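30 Oct 2025

**Snack table, sorting and shelf notes. Continues from the June pages.**

I write this the same afternoon, because last time I waited until the next morning and half of my notes were wrong. Kenza Gaber read the June pages and told me that she could not repeat anything from them. She was right. So today I try to put down the conditions first and the opinions after.

### What we want to know

The old question is still open: how should the mixed snacks be kept in the workshop kitchen so that people can find what they want, and so that old packets do not sink to the bottom and stay there? In June we used one deep basket. When I emptied it there was a rice cracker at the bottom which had turned to powder inside its wrapper, and two sachets of Cendel tea glued together by something sweet. After that we stopped with deep baskets.

The new idea is from Kenza. Everything goes first on a flat plate on the round table, in one heap, and from the plate it is sorted to its place. The plate is only a station. It is not for storing. I have written this on a card, because on the first day it became a store by itself.

### Materials

- the round table with the marbled cover, wiped before the start
- the round decorative plate, the one with the pale rim
- three shallow trays from Rosto (the narrow model)
- one tin with lid, also Rosto, for open packets
- kitchen scale, reads in grams, goes up to 5 kg
- paper labels and a soft pencil
- the Zaki notebook for the weights, which stays in the kitchen drawer

The cover on the table should be changed one day. It is pretty but it slides on the white top if one leans on it, and a heap of foil packets slides with it. Kenza suggests a strip of the rubber net that is sold for drawers. I will ask at Rudevo if they cut it to length.

### Weights

I weighed the plate empty and then with the snacks. The trays I weighed one by one.

| Item | Weight (g) |
|---|---|
| Plate, empty | 600 |
| Narrow tray, empty | 263 |
| Total of snacks, all packets together | 1,729 |

The total includes the packets from the cupboard above the sink, which I added later in the day. Because of this it must not be compared with the June total, which was only the basket. I had already started to calculate a difference and had to cross it out.

I also learned that the scale switches itself off after 30 seconds. If the plate is standing on it at that moment, it starts again from zero with the plate on, and the next number is nonsense. Two of my lines in the Zaki notebook are spoiled in this manner. I left them there with a pencil line through them, so that one can see what happened.

### The heap

Foil is the difficult material. A flat bar in a wrapper will lie where you put it, but a crumpled foil packet takes more room than its content and it pushes the others outwards. On the plate the light foil ones come always to the top and the flat bars go under them, which means that the first thing a person takes is the thing that is easiest to see, and the bars are forgotten. 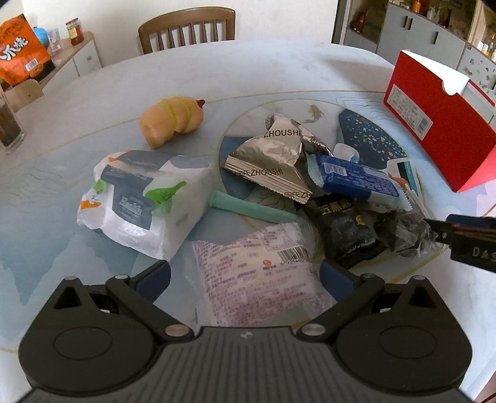

For the sorting I tried first by taste, sweet on one tray and salty on the other. This sounds natural but it was slow. With many of the packets I had to read the back, and not all of them I can read. My Chinese is limited to a few characters for food, and with the black bag I had to look for help. Kenza reads more than me, but she was at the other end of the building in the morning and I did not want to call her for every packet.

Second try was by shape:

1. Bars and everything that is flat and stiff: tray one, standing on the long edge, like cards in a box.
2. Soft bags, pushed flat with the hand to move the air to one end: tray two, one behind the other.
3. Big or bulging packages: tray three, lying, never more than one layer.
4. What is not food: out of the kitchen trays completely.
5. Empty wrappers: in the bin, and at once.

By shape was much faster. I did not measure the time properly (the telephone rang in the middle of the first try), so please take it as an impression and not as a result. What I can say is that I did not stop to read any packet in the second try except for the date.

Kenza does not fully agree. Her opinion is that visitors look for sweet or salty and they do not care if something is flat. I answered that the trays are so shallow that one sees everything at the same time. We did not finish this discussion. Her proposal is to keep my sorting by shape but put a small coloured dot on each packet, and my worry is that the dots will be done for one week and then not any more. For now: no dots. To be looked at again.

### Things which are not food

The yellow squishy toy, the one curled like a bread roll or a shrimp, was on the table together with the snacks. I put this in writing because it looks enough like something to eat that a child, or a tired colleague, can make a mistake. We disagree about what it is. I say bread roll, because of the curl. Kenza says shrimp, and she points at the red tip. With green stripes it is not a good copy of either one. It lives now on the windowsill, and the squishy things in general should not share a plate with the food, also for reasons of cleaning.

The package with the cartoon dinosaur goes to tray three. It is too fat for standing. I tried to press the air to one end as with the soft bags, but the wrapper made such a noise that I stopped, I was afraid to open the seam.

### Dates

Every packet was checked for a date. Some difficulties, in no order:

- On silver foil the printed date is almost invisible under the ceiling lamp. It is better to tilt the packet and look from the side.
- Some dates are the date of production and not the date until which one should eat. For these, one must find the keeping time in the small text and add it. I wrote the final date with pencil on a paper label, because pencil does not stay on foil.
- Labels on a serrated edge fall off. Put them in the middle of the flat side.
- On transparent bags the text is hard to separate from what is behind it. I slide a white paper under the bag and then it can be read without trouble.

The last point was the best discovery of the day, although it is a very small one.

Packets with less than one month left go to the front of the tray, and I turned their label towards the chair. If somebody sits down with a coffee, the front packets are the ones he or she will reach first. We had the opposite in June, with the fresh ones in front, simply because the new shopping was put down last.

### The table itself

A round table is not ideal for this work. The trays are rectangular, and when three of them are placed side by side the corners of the outer ones stand over the rim. I placed them like a fan, with the narrow ends to the middle. It holds, but you lose the middle of the table, and this was where the plate should be. So the plate went in the middle first, then it was emptied, then the plate was removed, then the trays came. For the next time I would bring a second small table for the trays and leave the plate alone.

Also the chair. The one with the slats is fine for sitting, but somebody always hangs a jacket on it and then the sleeve lies on the trays. I moved the jacket to the hook by the door. It was mine.

### Mistakes today

- Tray two was filled too tightly. When I pulled one bag, the next one came with it and fell on the floor. It did not open. I took out a few and started a fourth group on the lid of the tin. This is not a solution, only a place.
- I forgot to weigh the tin. It will be done next time.
- I wrote the labels before I decided on the order, so three labels had to be written again.
- For the packets from the cupboard above the sink I did not note which ones they were. If we want to compare the two sources later, it is not possible any more.

### For the next entry

- [ ] Ask Rudevo for the rubber net, and for the price per metre.
- [ ] One more narrow tray from Rosto, same height as the others if they still make it.
- [ ] Kenza looks at the labels in Chinese and writes the names in the Zaki notebook, in both languages.
- [ ] Weigh the tin with lid and without lid.
- [ ] Check after one week if the plate is empty. If it has a heap again, write down what is in it before touching anything.
- [ ] Decide about the dots.

Added later, before going home: Kenza came by and took one bar from the front of tray one, so the order of the front row is working for at least one person. She asked where the shrimp was. I showed her the windowsill. She has also written "shrimp" on the label there, in pencil, and I have left it for now.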